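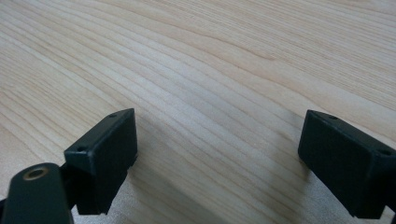

Notes from the kitchen table

Well, February has been and gone in a blur of wet coats and I still haven't finished the scarf I promised to show you last time. Sorry! What I have done is start baking rye bread, and I'm afraid you're going to hear all about it.

It began when my neighbour Heiðrún gave me a jar of starter and a page of instructions in very small handwriting. My first loaf could have propped open the door of Balville church. The second was better, though the middle stuck to the knife and my husband ate his slice with what I'd call a brave face. By the fourth I'd worked out that I was cutting it far too soon. Rye wants leaving overnight, wrapped in a clean tea towel, and it really is worth the wait (I hide mine on top of the fridge, where I can't smell it so well).

If you fancy a go, the flour I like best comes from the mill shop at Skanlow. They'll weigh it out for you if you bring your own bag, and they do a coarse one with a bit of bite to it. I use 100 grams of starter in a small tin and a good spoonful of black treacle, which isn't in Heiðrún's instructions at all, so please don't tell her. The dough is more like wet cement than dough, so don't bother trying to knead it. Just stir, scrape it into the tin, smooth the top with a wet spoon and go and do something else for the afternoon.

We've been having it with smoked mackerel and far too much butter, and the stale end makes lovely crumbs for the top of a fish pie. I tried it as toast with marmalade as well and I'm still making up my mind about that one.

A few of you asked after the bread swap. It's on again at the Goodall Rooms, doors open at 4, and you don't need to have made anything fancy. Soda bread, rolls, a banana loaf, all welcome! Bring a label with the ingredients on it and a bag to take something home in. I'll have spare jars of starter with me, so come and find me if you'd like one. Next time, the scarf. Probably.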